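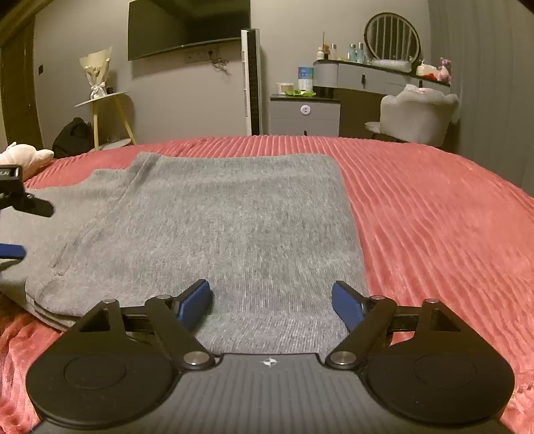 Gray knit sweater, folded, on a bed.

Equipment > Household and Laundry > Zenen Two-Arm Folding Unit

We use cookies to remember your language and your quote list. Accept | Settings

Zenen Two-Arm Folding Unit
Made by Nuveck. Sold and serviced by Vakulenko, Arnport.

The Zenen is a stationary machine that folds clothes. It has two arms on a shared column, a pair of soft-tipped fingers on each arm, and a camera that looks down at the work surface. You put one garment on the surface, choose a fold from the panel, and press start. When the fold is done the unit stops and waits for you to take the garment away.

It is sold for small laundries, rental-linen shops, care homes and research groups. We get a lot of inquiries from private homes. Please read the section on home use before asking for a quote.

What it does now

The unit folds sweaters, T-shirts, sweatpants and hand towels in adult sizes. Knit fabrics of medium weight give the best results. The fingers need something to hold, and a ribbed hem or cuff is easier to grip than a thin raw edge.

A garment should go down spread out, right side out, with the sleeves or legs apart. The unit can correct a sleeve that is turned under if part of the cuff is showing. It can't find a sleeve that is buried in the body of the garment. In that case it stops and shows a message, and the operator opens the garment by hand.

Stepan Tkachuk set up the unit in our showroom and has run it on mixed loads for most of the year. His notes say that plain sweaters are the easiest job and that hoods are the worst. A hood has no flat state, so the fold comes out thick at one end and the stack leans. The current software offers a hood setting, which tucks the hood into the body first. It is slow, but the results are better than they were in December.

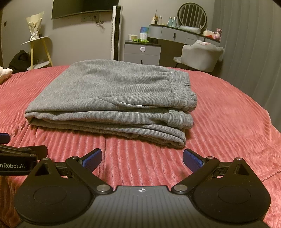
Sweatpants after folding, with the cuffs together at one end.

What it does not do

It does not pick a garment out of a basket. It does not turn clothes right side out, pair socks, button shirts or fold fitted sheets. It does not carry anything to a closet. Drawstrings should be pulled straight or tucked in before the fold, as a loose end can wrap around a finger and stop the cycle.

Speed is the other limit. A practiced person folds faster than the Zenen on every garment we have tried. The case for the machine is that the person can be doing something else, such as sorting or loading a dryer. If your staff would just stand and watch it, you will not save any time.

Home use

We don't recommend the Zenen for a private home at this point. The unit weighs more than 200 pounds and has to be bolted down. It also needs a firm, flat surface with even lighting. Most people fold clothes on a bed, and a bed is hard for a machine. The mattress gives under pressure, a plush blanket catches the fabric, and a thick ribbed blanket can look like part of a ribbed sweater to the camera. People deal with all this without thinking about it.

Nuveck is working on soft surfaces. Oleksandra Stasiv's group there is testing a lighter touch for the fingers and a way of smoothing with the side of the hand before the first fold. No release date has been given, and we will not take deposits for a home version until there is one.

If you mainly want to know whether machines can do housework yet, our view is that single steps can be automated and whole chores can't. Folding a shirt that is already flat is a step. Doing the laundry is a long run of different steps, most of them in places that were never laid out for a machine.

Specifications

Model: Zenen Two-Arm Folding Unit
Arms: 2
Power: 220 V, single phase
Fingers: soft-tipped, replaceable without tools
Stack limit before unloading: set by the operator
Saved fold patterns: 100
Mounting: floor, bolted
Warranty: parts and labor, first year

In the crate

Column with both arms fitted, work surface, control panel and cable, spare finger tips, floor bolts, printed manual. Delivery within the Arnport area includes unloading and setup. Elsewhere we quote freight separately.

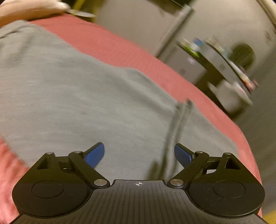
Can it fold a garment that is lying in a heap?

Only if enough of the hem or a cuff is showing for the camera to find it. For anything more tangled, spread the garment out by hand first and then start the cycle.

Service and training

Operator training takes a morning and is included in the price. Saskia Bolger runs the sessions at our showroom or at your site. We ask that you bring your own garments, including the awkward ones, because the fold patterns are adjusted during the session and saved to your unit.

Finger tips wear down and should be looked at weekly. Shiny tips slip on smooth fabric. Order replacements through the parts desk and have your serial number ready. It is on the back of the column, near the floor.

To see the unit run before you buy, write to Rostyslav Nazarenko in sales. Trial rentals are by the month and can be credited toward purchase.

Page updated August 5, 2022

Vakulenko, Arnport | Contact sales | Parts desk | © 2022 Vakulenko | Back to top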